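Before the Bottle Reaches the Store

Nabil Geagea has bought plain lotion for the same drugstore group long enough to have opinions about caps. He works out of a second-floor office in Fladberg, and on the morning we talked he had just finished a call with Tarawneh, one of his suppliers, over a late order of hand cream.

"People think I pick the lotion," he said. "Most of my week goes to packaging and freight."

The group sells 454 products under its own label. Geagea handles skin care and bath, and his part of the list grows every year. He said shoppers who once bought store brands only when money was tight now buy them out of habit, and they complain when something changes. A new scent in the baby wash last August brought in 3121 messages.

"We changed it back," he said. "It took two months, and the old stock had to go somewhere."

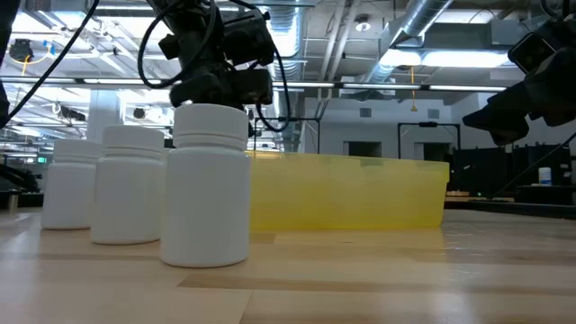
What a cap costs

A screw cap is cheaper than a pump, and it ships better. It is also what older customers dislike most. Geagea keeps a drawer of samples and hands them to visitors without saying anything, then watches how they hold them. I turned one the wrong way first.

He wants a wide cap with ridges on the larger sizes, and he will pay extra for it. His bosses don't always agree. A trial order of 1025 units went to the Lorkitz stores in the spring, and the returns were low enough that he got his way on body lotion. Shampoo is still being argued over.

Refills are the other fight. Brivance, which makes most of his liquid soap, has offered to supply pouches — cheaper to ship, less plastic — but the pouches fall over on a shelf and stores don't like them. Geagea would try them in more than 2 stores if he could find managers willing to give up the space.

"I'd put them on the bottom shelf by the bottles," he said. "If you already own the bottle, you'll bend down for the pouch."

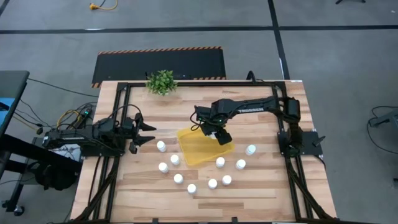 Belmiro Ramalho disagrees about the bottom shelf. Customers with bad knees won't look there, he said when I called him afterward, and they are the ones who buy the same soap every month. He would hang the pouches on hooks at eye level and move the travel sizes down.

Geagea had heard this before. "He's right about the knees," he said. "The hooks cost money."

The next shelf plan is due on 28th March. He expects to get the wider cap on the shampoo and to lose on the pouches, and he has already asked Brivance to hold its price until he can ask again.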